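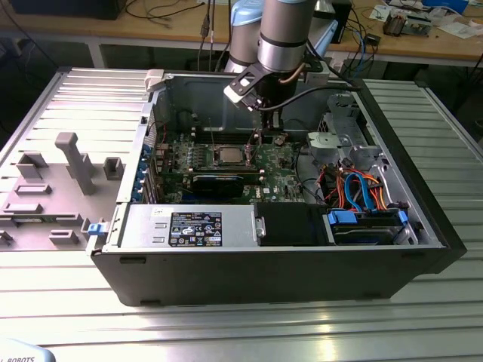

Wrist in over an open Dell board, gripper above the memory end. Thread on the planner changes in Mastow.

1/ Mastow is the planning layer we run between the perception stack and the arm controller. This thread covers reaching into an open PC case: collision model, approach selection, and what we log when a plan fails. Posted March 28, 2026, against the current main branch.

2/ A tower on its side is a box with one face missing. Free-space planners handle the outside fine. Inside the walls, most sampled configurations put the gripper bracket or the forearm through sheet metal, and the sampler spends its whole budget rejecting them.

3/ Old behavior: one global plan from home to grasp pose, 300 ms limit. If it timed out we retried with a new seed. Retries hid the problem in the logs because only the last attempt was recorded.

4/ New behavior: two stages. Stage one goes to a pre-entry pose above the case opening. Stage two is a straight Cartesian descent, checked at 2 mm steps. If the descent fails the check, we pick another wrist angle and redo stage one.

5/ The pre-entry pose comes from the opening, and the opening comes from perception. We fit a rectangle to the top edges of the chassis walls. Bright streaks on the grooved aluminum table used to produce false edges. The fit now drops any edge within 4 mm of the table plane.

6/ The table plane is calibrated once per cell and stored with the cell config. Do not re-estimate it per frame. We did for most of November and the plane drifted toward whatever large flat part was lying next to the tower.

7/ Side panels taken off the case go into the scene as their own collision object. Use the height of the tallest molded feature over the whole footprint. It wastes some space. It also removes a class of near misses on the swing in.

8/ Cables. Loose SATA cables over a drive bay give you a depth cloud full of holes. Wanberg (our segmentation node) labels the region "soft" and Mastow inflates it to a solid box. No attempt to model individual cables. Planning through them is off by default and I'd leave it off.

9/ The arm's own cable is a different matter. It curves out well past the wrist and was missing from the robot model until recently. It is now a chain of capsules attached to the last link. Conservative, but the self-filter also uses it, so the cable stops showing up as an obstacle in front of the gripper.

10/ Planner limit for stage one is now 700 ms. Stage two has no time limit because the check is a fixed number of steps for a given depth.

11/ Failed plans are written to disk with the scene, the seed, every rejected wrist angle and the first colliding pair. Replay works offline with no arm attached. The Alarcón viewer opens these files directly and highlights the pair.

12/ Known issue: a tall card next to the target can block every wrist angle on the list. The planner reports "no entry" and stops. A tilted descent would solve some of these, but the controller's force thresholds are only tuned for vertical motion.

13/ Config keys changed names. entry_mode replaces use_direct, and soft_inflate is now per label. Old files load with a warning. The Wultton cell configs have already been migrated; local copies need the script in tools/.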